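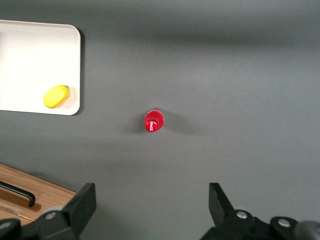 Every institution that offers a visitor a drink and a biscuit has an opinion about trays, whether or not it has written one down. In our district libraries the opinion has lately been that trays should go. They take up shelf space, they need washing, and a plate will hold a biscuit just as well. I wish to argue for keeping them.

A tray is a decision made in advance. Whoever sets the refreshment table before a reading group decides what belongs together, and the raised rim holds to that decision for the rest of the afternoon. Sealed packets stay with sealed packets. Fruit stays with fruit. A reader coming in after the first chapter can see at once what is being offered, without lifting lids or asking across the room.
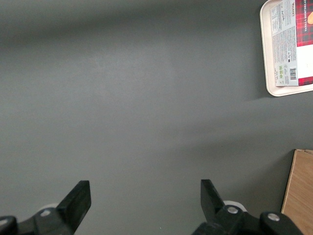 Vanilla shortbread, set out in its box on a pale tray.

I would add a word in favor of leaving the box in view. The Golham branch for years decanted everything onto china, and it looked very handsome. It also meant that a guest with an allergy had to find a member of staff and ask. Packaging is seldom beautiful, but the small print on it is addressed to the person about to eat, and it ought to reach that person.

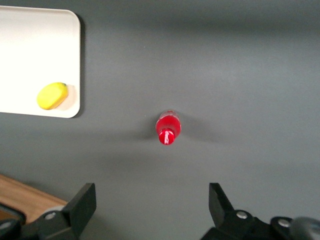 Ifeoma Chukwu

The second objection I hear is that a table laid this way looks bare. Our guidance from April allows 60 minutes for setting up, and much of that time goes to filling gaps: paper doilies, spare cups, leaflets in a fan. I would leave the gaps alone. A bottle standing by itself on a gray tabletop is easy to reach, and an open stretch of table gives people somewhere to put down a book.

My colleague Otakar Matoušek disagrees on this point. He holds that guests read an open table as a stingy one, and he has hosted more readings than I have. I accept that a winter evening may call for something fuller. For the ordinary afternoon meeting — 16 chairs, one kettle — I would still ask branches to keep two trays apiece and to use them.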